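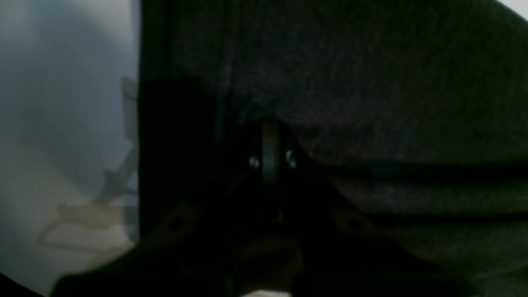 Vustbridge merchants directory, fall edition. Pre-press notes, continued from the page with the coffee ring.

The association's member list came in as a spreadsheet with 497 rows. It is sorted by first name of whoever filled in the form, so the hardware store is under D and the funeral home is under B, next to a bike shop. Resorted by business name. Then by street, as the association wants a walking map in the center spread. Then back by business name after the phone call in which they said the map should be "more of a feeling."

Known trouble in the list:

Businesses starting with "The." Went with ignoring "The." Expect letters from The Lamp Room, as in February.

The dentist is in twice, once as a health provider and once under Arts & Leisure. Asked. They want both. They paid for both. Left both in.

Maksymiv (tile and flooring) is listed at the old address in the spreadsheet, the new address on the form, and a third one on the logo file, which also carries a phone number missing a digit. Called the number on their invoice to us, got the showroom, took the address down by hand. New one is right. They are sending a logo without an address on it. "Sending" has been the status since Monday.

Hours column: please can the next form have separate boxes for open and close. One florist wrote "mornings, mostly." It fits the line, so I've let it stand.

Proofed the first section on the uncoated cream. Looks warm and neighborly and soaks up the blue like a sponge, so the association's crest now resembles a bruise. Second pull on the smooth white, much better. The cream was their pick, though, and they chose it at a lunch, by show of hands, which makes it law. Pulled the blue back in the file and ran a third proof on cream. 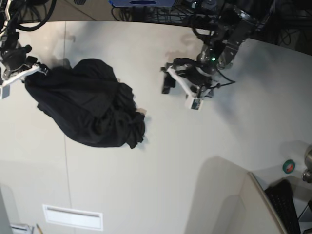
Third proof is acceptable if you stand in the doorway. Going to show it next to the white without saying which is cheaper and see what happens.

Trisumen took the inside front cover again. Their ad was supplied at the size of last year's page, which was taller. Options were white bars or cropping the bottom line, and the bottom line is the one with the discount. Wrote to them for a resize. The reply thanked us for our interest in Trisumen. Wrote again, shorter.

Window decals go with the same job. Almost 2,000 of them, "Shop Vustbridge First," to be stuck on the inside of the glass. Whoever sets up the cutter, check the artwork is reversed before you load the good vinyl. Last time we had a lovely run that could be read perfectly by people who were already in the shop. The leftovers are in the flat drawer and make decent shims.

Quantity on the book is 700. I quoted a higher run too, as the plates are made by then and the extra copies cost little more than the paper. They said they still had boxes left over from the last edition. I quoted 700 again. 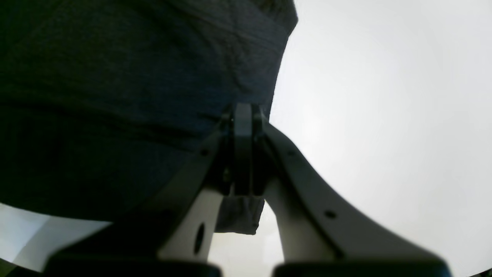 Posted by the Ikow front bench | Aug 31, 2022 | Filed under: Directory job, Grumbling

Added after the association stopped by. They looked at the proofs side by side for a long while and picked the white. They would like it noted that white was discussed at the lunch. Noted. The cream goes back on the shelf for the menu job, where the ink is brown and can't get hurt.

They also want the ribbon-cuttings page moved ahead of the ads. I said the ads pay for the ribbon-cuttings page. We settled on facing pages. This pushes the index over by two, and so every page number in the index is wrong now, and I had only just made them right. Doing that fresh in the morning. If you get in before me, please don't "fix" it from the old printout. I've put the old printout in the recycling for this reason, face down.

Still open:

Trisumen resize
Maksymiv logo
Spelling of "Jewelers," which the spreadsheet has one way and the sign over the shop has another. Going with the sign.
Restaurant category. The taco place wants its own heading. So does the other taco place, separately.
Fold test on the white, with the map in. Grain direction marked in pencil on the top sheet.

Stapler on the big machine is catching on the left head again. Cleared it, ran a dummy, fine. Ran another dummy, less fine. Booking nothing after lunch on it until someone with more patience has had the cover off.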